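The Long Way to a Cup of Coffee

My grandmother kept her percolator going from breakfast until the dishes were done at night, and I suppose I've been looking for that smell ever since.

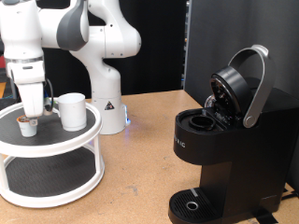
She bought her beans from Butow, the grocer on the corner, who ground them while the two of them argued about the weather (she always won, or said she did). Marlies Eberhard, who lived upstairs from her for 22 years, still remembers the racket coming through the floor on February mornings, and how she'd come down in her slippers with her own cup, just in case there was a little extra!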